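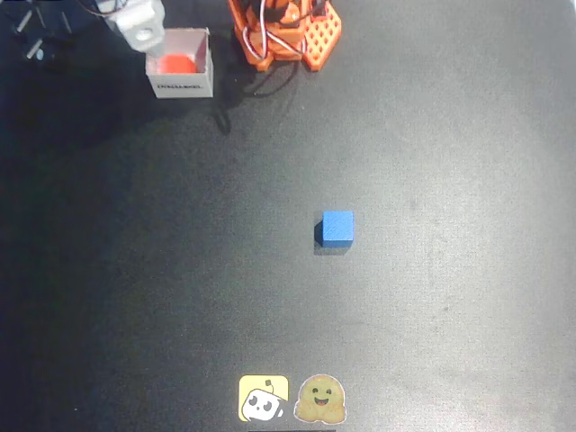
I'd been promising myself a trip to the Erndale small hotels open day for years, and this summer I finally packed an overnight bag and went. The idea is lovely: a handful of guesthouses up and down the valley unlock their kitchens, linen cupboards and boiler rooms for the day, and anybody who runs a place of their own (or daydreams about it, as I did for most of my thirties) can wander in and be nosy.

I started at Clidon, a tall stone house at the top of a very steep lane, which I'd recommend tackling before lunch and in better shoes than mine. Ngan-ling Lo has run it with her sister since they gave up their flat in town, and she must have told her story a dozen times by the time I puffed up to the door, but she told it again with great good humour and a plate of ginger biscuits. They spent 1,000 pounds on a breakfast room carpet in their first spring and took it up again before October, after one wet walking season. It's all bare boards and rugs now, and the rugs go in the wash!

What I really wanted to see was the laundry, and I wasn't disappointed. Everything is white, everything is the same size, and there are two full sets for each bed plus one on the shelf. I came away quite ashamed of my own airing cupboard, where no two pillowcases have ever met before.

Down by the river, Zakent is a different sort of house altogether, bigger and busier, with a proper bar and a dog asleep across the office doorway. The owners had laid out their booking diaries from before they went online, and I could have stood reading them all afternoon. One page just said "Mr and Mrs, blue car, no eggs". They had 200 bookings in their first year, nearly all from people who had stayed with the previous owners and hadn't heard that the place had been sold.

I stayed the night at Zakent, in a back room over the water, and slept like a log. Breakfast is from eight, and the marmalade is made in the house. Parking is tight in the village, so leave the car by the church and walk down, and do book ahead if you want the kitchen tour, as they only take small groups through.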